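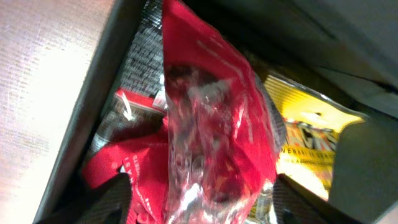 Petholm Opens Snack Packing Room to Serve Schools and Shift Workers

PETHOLM, March – Trultutmont, the regional food distribution nonprofit, today announced the opening of a dedicated snack packing room at its Petholm warehouse. The room will prepare mixed assortments of packaged snacks for after-school programs, night-shift workplaces and community centers across the county.

The new room covers 2000 square feet and includes 12 packing stations. Each station is supplied from open bins of wrapped snacks in bags and packets of different sizes. Packers select items from the bins and place them in a carton according to a printed order sheet. Finished cartons are sealed, labeled and moved to the loading area for delivery the next morning.

Until now, snack orders were filled at the end of the main grocery line, where they competed for space with canned goods and bottled drinks. Light packages were often crushed when they shared a pallet with heavier items. Under the new arrangement, bagged snacks are stored, sorted and packed separately from all other stock.

"Our partner sites asked us for more variety and fewer damaged bags," said Rosimeire Brito, director of operations at Trultutmont. "A child who opens a carton at four in the afternoon should find something whole and something worth choosing. The new room allows us to pack with that care on every order."

Trultutmont currently supplies snacks to 68 sites. The organization received 273 requests for mixed assortments during its most recent ordering period and was unable to fill all of them on schedule. With the new stations in operation, orders placed by noon on Thursday will be delivered the following week.

Partner sites may choose from three standard cartons: salted, sweet and mixed. Sites that serve people with food allergies may request a separate carton packed from sealed cases. All items remain in their original packaging, and ingredient panels are left uncovered so that they can be read at the point of use. Packages with torn seals or past-date printing are removed before packing begins.

Shelving and bins for the room were supplied by Jevent. The sorting layout was developed with the Petholm office of Sánchez, a warehouse planning firm, which also prepared the written training guide for packing staff.

Organizations that wish to be added to the delivery list may request an application form from the Trultutmont partner services desk. Current partners do not need to reapply. Changes to standing orders should be submitted in writing before the end of the month.

About Trultutmont

Trultutmont collects, stores and distributes packaged food to schools, workplaces and community organizations from its warehouse in Petholm.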